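Kitchen Table Testers Wanted (Paid, Seated, Mostly Dish Racks)

Location: Holanda building, second floor, up the back stairs
Hours: mornings or afternoons, your pick, within reason
Pay: 35 dollars an hour, plus lunch of variable quality
Starts: February
Reference: 3025

Fluvus makes small things for small kitchens. If you have ever lived somewhere with a sink the size of a hat, you may have owned one of our racks, or sworn at one in a rental. We would like to hear from both groups.

We need people to help us with the Hulleck study, a long look at what people do with the stuff that lives next to the sink. Dish racks, food containers, sponges, the odd lid that fits nothing. You will sit or stand at a table and move these objects about until we have learned something or it is time for lunch. The work is light. It is also repetitive, and we would sooner tell you now than have you find out at ten in the morning with a container in your hand.

What you would be doing

Setting out a dish rack and putting things near it, in it, and back where they came from. Picking up containers by the rim, by the sides, and by whatever other part seems sensible to you at the time. Moving a rack from one spot to another and telling us whether the second spot was any better. Filling in a short form afterward. The form has a box for "other comments," and we do read it, including the one last year that just said "no."

Sessions run two hours with a break in the middle. You can book up to five sessions over the month. Please don't book all five in a row and then write to tell us your shoulders hurt.

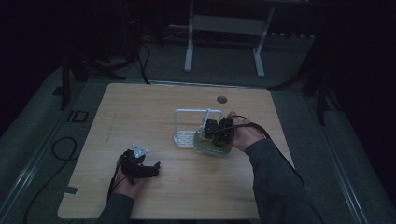
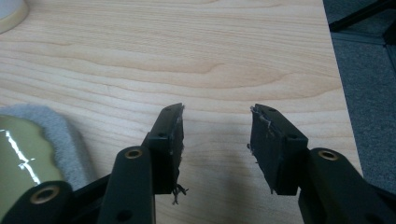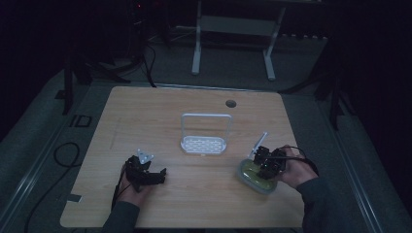
Storage by the sink is a subject on which everyone has opinions and almost no one has been asked for them. Where does the rack go when it's empty? Does the sponge get a home of its own or does it roam? We try to keep the setup plain so that your habits have room to show. A white rack with a tall squared-off handle stands on a pale wooden table, with bare wood on every side of it, and the bright green sponge-like pad gets a clear container to itself off to the right. Some people would tuck that container up against the rack before they had their coat off. Others would leave it where it is for a year. We want both kinds, and we want you to do what you would do at home, even if at home you would put the whole lot on top of the fridge.

Who we are looking for

Adults who wash dishes at least some of the time. You don't need to be good at it. You don't need to be tidy either, though you should be able to say what you find annoying about a thing in more words than "it's annoying." Left-handed people are very welcome, as our racks have been designed almost entirely by right-handed people and it shows.

You should be comfortable working with your hands above a tabletop for a stretch, and patient with being asked to do the same small job again a bit slower. Long sleeves are fine. Large rings and bracelets should stay at home, or in a locker if you forget.

If you or someone in your household works for Gilero or another kitchenware maker, please tell us when you apply. You may still be able to take part, but there will be one more form.

Who this won't suit

Anyone hoping to cook. There is no stove, there is no food in the containers, and the nearest hot meal is across the parking lot. It also won't suit anyone who can't leave a rack crooked. We sometimes need it crooked.

Getting here

Use the back stairs, as the front door of the Holanda building sticks and the bell rings in a different company. There is an elevator by the loading dock; let us know and we'll meet you there. Street parking is free until noon and then becomes a matter of luck.

How to apply

Write to Alcides Pimentel at the Fluvus office and put 3025 in the subject line. Tell him when you are free, which hand you favor, and what sits next to your sink at this moment. One paragraph is plenty. No resume, please. He had to read a six-page one last time, and the applicant's sink was not mentioned once.

We answer everyone, usually within the week. If you are picked you'll get a start time, a map of the stairs, and a consent form to sign and bring along. Bring a sweater too. The heating on the second floor works best in June.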